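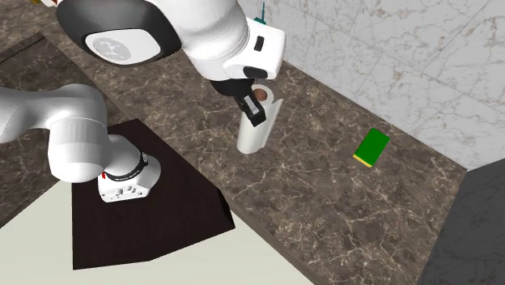
Hello again from the damp end of the year! I promised in the last newsletter that I'd finally write up our week in Geltaso, and several of you have been nudging me about it (you know who you are), so I've made a pot of tea and I'm going to try to get it all down before I forget which bus went where.

We went in the second week of October, which the woman at the ferry desk told us was a silly time to come and then, in the same breath, told us was the best time to come. I'd side with her second opinion. The summer boats had stopped, so there was one crossing in the morning and one late in the afternoon, and the village felt like it had let its belt out a notch. Half the restaurants were shut. The other half were full of people who lived there, eating soup.

Our hotel was the Stument, right up the hill behind the harbor. I'll be straight with you about the hill. It's steep, the sidewalk gives up partway, and wheeled suitcases make a terrible racket on the cobbles. If you call ahead they'll send a van down to meet the boat, and I wish we'd known that before we dragged two bags and a box of hiking boots up there in the drizzle. But the room! We had one on the top floor with a little balcony, and from the bed you could see the whole bay, the breakwater, the green light at the end of it and then just water. I woke up at six every single morning to look at it, and I'm not a person who wakes up at six.

Breakfast is served until ten and it's mostly bread, cheese, boiled eggs and a plum jam that I've been trying to copy ever since. I asked for the recipe and was given a very kind smile and no recipe.

Now, the walking. The coast path starts behind the old customs house, and the sign for it has fallen into the hedge, so look for the blue paint on the wall instead. It goes up for a good while, then levels off along the cliffs, and after an hour or so you get to Wusex Cove. You come at it from above, and the first thing you see is a strip of pale sand with dark rocks at either end. There are 284 steps down to the beach. I know this because the number is painted on the top one, along with the words "and the same back." Take water. There's no kiosk in October and the tap by the changing huts had been turned off for the season.

We swam. Well, I swam and Dale held the towels. It was cold enough that I made a noise, and a man walking his spaniel at the other end of the beach turned around to see what had happened. I stayed in for maybe four minutes and felt wonderful for the rest of the day.

If you'd like somebody to take you along the path, I can't recommend Anathi Sithole highly enough. She leads walks from the harbor on Wednesdays and Saturdays, and she's very patient with people who stop to look at every bird. She took us on the longer loop past the lighthouse, pointed out seals I would've sworn were rocks, and got us back in time for the bakery. Bring cash for her walks, and wear something with a proper sole. The clay gets slick after rain and I went down on my backside in front of everyone.

On the rainy day (we only had one, a real soaker) we took the bus across to the market hall on the other side of the island. It's small, but I spent a happy morning in there and came home with sea salt, a wool hat and a striped bowl I had to carry on my lap the whole way back. The bus runs every two hours and the driver doesn't wait, so keep an eye on the clock. There's a café by the stop if you miss it. We missed it. The apple cake is good.

A few of you asked about the fish place I mentioned on my postcards. It's called Thomas, it's the last door on the quay, and it has no menu outside. You go in, you sit down, and they tell you what came off the boats. We had mussels twice and a baked whole fish whose name I wrote on a napkin and then lost. Go early, or go very late, and don't fill up on the bread like I did the first night.

Things I'd do differently: pack a second pair of dry shoes, book the van, and stay two more nights. We never made it to the north beaches at all, and everyone we met told us those were the ones to see. The path up there was closed for repairs between the lighthouse and the chapel, and going round by road would have eaten the whole day. I've been told it should be open again in December, though I wouldn't plan a trip around it without phoning first.

For anyone already looking at the calendar, the Stument closes right after New Year's and opens again in the spring. Top floor rooms go first. If you ask for the sea side, say so twice, as the ones at the back look onto the laundry yard and a very large fig tree (pretty in its way, but you didn't come all that way for a fig tree).

Next time I'll have the notes from our spring trip inland, with the little train and the hot springs, plus the answers to all your questions about luggage. Keep those coming, I do read every one. And if any of you know how to make plum jam that sets soft and tastes a bit of bay leaf, please, please write to me.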